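Dropping the eldest off, and what I'd do differently

28 September 2024

Well, we did it. She's moved in, the car is empty, and I've been home long enough to eat a whole packet of biscuits and read every email the university has sent since June. There were a lot of them. I'd skimmed most at the time, which explains a fair bit about how the morning went!

Hullside gives you an arrival slot and I'd assumed it was a suggestion. It isn't. We turned up early feeling very pleased with ourselves and were sent round the ring road to wait in a retail park with what looked like half the first years in the country, all of them in cars with a duvet squashed against the back window. If you're going next year, stick to your slot and have your breakfast at home.

Her hall is called Requena and it's nicer than mine ever was (I had a sink in the room and felt like royalty). Third floor, a shared kitchen, and a window that opens just enough to let the smell of toast out. We carried everything up in far more trips than we needed because I'd packed it all in those enormous blue bags and couldn't lift any of them. Small boxes. Please learn from me.

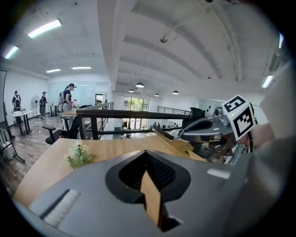 The families' welcome talk was at lunchtime and I nearly skipped it, but I'm so glad I went. The woman who ran it, Perihan Karabulut, has been doing the job for years and had clearly met every kind of parent there is. She told us there are 3,826 new students this autumn and that 1,756 of them are the first in their family to go. I'm hopeless with numbers but I wrote those down, as I'd spent weeks thinking we were the only household that didn't know what a "personal tutor" was.

Her other advice was to agree on phone calls before you leave. We settled on Sunday evenings plus whatever messages she feels like sending, and I'm not allowed to ask what she's had for tea. I've managed three days so far.

Then there's the money. The first loan payment goes in once they've enrolled in person, so do the enrolment queue before the freshers' fair, however loud the moaning. We'd put a bit aside to cover the gap and she's already been told that the bank of Mum shuts in October. The deposit on a second-year house is apparently something people start talking about before Christmas, which seems mad to me, but I've made a note.

As for the goodbye, I'd planned a little speech. What I got was a quick hug by the bike racks and "you can go now, Mum", and off she went with two girls from her corridor to look for the laundry room. I cried at the first set of lights and then again at the services, over a sausage roll.

Next job is finding out when reading week is, so I can book the train before the prices go up.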